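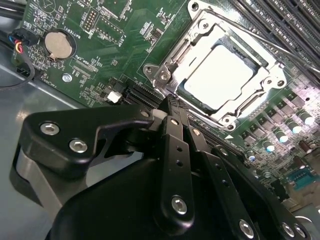
The Vaser Bench Kit from Prornby

If you spend your days taking old computers apart and putting them back together, you already know how much of the work is small, fussy and hard on the wrists. We built the Vaser for shops like yours! It's a two-finger gripper with a wrist camera, made to get down inside a desktop or server case and work close to the board, with a processor socket on one side and memory slots on the other.

The finger plates come drilled, so you can bolt on your own tips (Yuk-lan Liao on our support desk keeps a drawer of them and loves to talk about it, so do call). The camera looks straight down the fingers, and you'll find after a day or two that you mostly watch the screen.

In the box: gripper, camera, cable set, spare screws, and the hex key you will lose first.

Vaser Bench Kit: $2,970
With Vonden arm mount: $3,088
Warranty: 2 years, parts and labor

We suggest fresh finger pads after around 2,000 cycles, sooner if you handle a lot of heat sinks. Orders placed before noon ship the same day. For a demo, ask for Dexter Fitzsimmons.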